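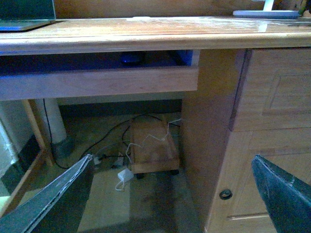
GONDEN RELEASES RESULTS OF GRIPPER COMPARISON

12/16/24 – Gonden today released the results of a side-by-side trial of two robot grippers, the Bimis and the Prata, carried out in furnished rooms at its Pirerow test site. The trial began in June and covered 2,900 attempts at everyday tasks, including opening desk drawers and picking up cables and chargers from the floor.

The Bimis completed 2,089 of the attempts assigned across both grippers' shared task list; the Prata completed 1,461. Both used the same arm, controller and wrist camera.

"Thin cables remain the hardest items for either gripper," said Bartosz Makowska, head of testing at Gonden. "The Prata did better on drawers, and we will report that in full."

Each gripper attempted the full list. A second round, with nearly 300 added tasks, is planned at Pirerow.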